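3 min read

Does the upright fold earn its keep?

Every February somebody discovers that clothes can be folded so they stand on their edges in a drawer, and every February my inbox fills up with before-and-after shots. Janelle Lagman sent me the longest letter of the lot this year. She has refolded everything in a three-drawer Hikier dresser, says she can now see all of it at a glance, and wants to know why this newsletter has been so grumpy about the whole idea.

Fair enough. I've been grumpy because most of the advice is written around a thin cotton T-shirt. A thin cotton T-shirt will do whatever you like. You can fold it in thirds, roll it, tuck it into itself, and it'll behave. My own drawers are mostly full of thick dark stuff with a bit of pile to it, the kind that picks up lint if you so much as walk past it, and I wasn't convinced any of it would stand up for long. So I tried it on the bed, which is where I do all my folding anyway.

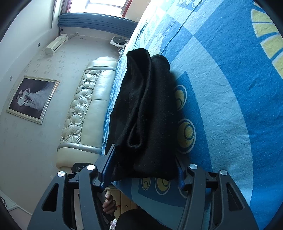 Black fabric folded into thick layers, on the blue patterned sheet.

The method most people use goes like this. Lay the piece flat, bring the sides in until you've got a long strip, then fold the strip up from the bottom in halves or thirds until it's about as tall as your drawer is deep. Smooth it as you go. The finished packet is supposed to hold itself up with the rounded fold on top.

My first complaint is the bulk. Soft, heavy fabric doesn't flatten under your palm the way the instructions promise, and every extra fold gives it another chance to puff out again. Three folds in a thick cloth is a lump. I had better luck stopping one fold short and accepting a taller packet, though that rules out the top drawer in most dressers, mine included.

The second is the lint. I can't see how any folding system helps with this, and a few of the cheerier guides skip it altogether. Black pile shows every speck, and the more you pat and smooth it the more it seems to collect. If you care about that, brush the cloth before you fold and leave it alone afterwards. Folding it inside out does help a little. It also means you can't tell which black thing you're looking at, and I thought telling them apart was the selling point.
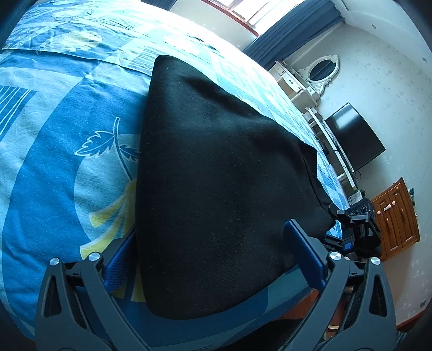
What about the dividers?

You knew there would be something to buy. Brimaler sells a set of drawer dividers for $24, which I'd call tolerable, and Linlow has a "complete drawer system" at $799, which I would not. For that money I'd expect it to do the washing. A reader also put me on to the Onsri folding board, a hinged plastic thing that gives you the same width every time. I borrowed one. It's good on shirts and close to useless on anything thick, as the side flaps spring back before you can get to the next step.

A shoebox lid cut down to size works as a divider. So does a loaf tin, if you've got one past baking in. Try those for a month before spending anything.

And the claim that you'll fit far more in? One guide reckons you can keep some 200 items in an ordinary dresser this way. Whose dresser, and items of what? Socks, I suspect. With heavier clothes I got the same number in as before, in a different arrangement.

Janelle, I'll grant you the T-shirts. Mine are staying upright, and finding the grey one in the morning is quicker than it used to be. The thick black things have gone back in a flat pile on the bottom shelf of the wardrobe. If you've got a fold that keeps velvety fabric standing past the second week, write in and tell me how tall your drawer is.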